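We use cookies to improve your experience. Accept | Manage settings

2 min read

Progress report to the fund: Flornex folding demonstration

You asked for a plain account of the open day at Ikard before deciding on the second payment. I went, stayed to the end, and came away less convinced than the other guests seemed to be.

The pitch has not changed since July. People fold clothes with a hand-held gripper, the recordings go to the Howells team, and a robot arm is supposed to learn from them. Flornex says it needs 2,000 recordings per garment type. It has budgeted for 30 hours of floor time, and I could not get anyone to show me how one number leads to the other. 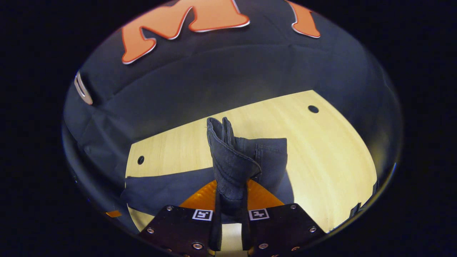

OLTWOOD, 2022-02-09

Denim was the hard case, and I was glad they tried it. It is thick at the seams, and a doubled edge held between two narrow finger pads stands up and curls over at the top. Whoever has the tool can see that and adjust. I asked how the arm would cope and was told the model "picks it up from the data." I asked again over coffee and got the same sentence.

Shahzad Usmani, who runs the sessions, was more forthcoming. He said 55 percent of the recordings so far are usable, and that the markers on the finger plates get lost when cloth falls across them. That loss rate is missing from the written plan.

No arm folded anything during the visit. The talk afterward was all about shirts, towels and a second site.

Spending to date matches the budget. I recommend holding the second payment until we have two things in writing: the rejection rate by garment, and a date for an arm trial on denim that we can attend.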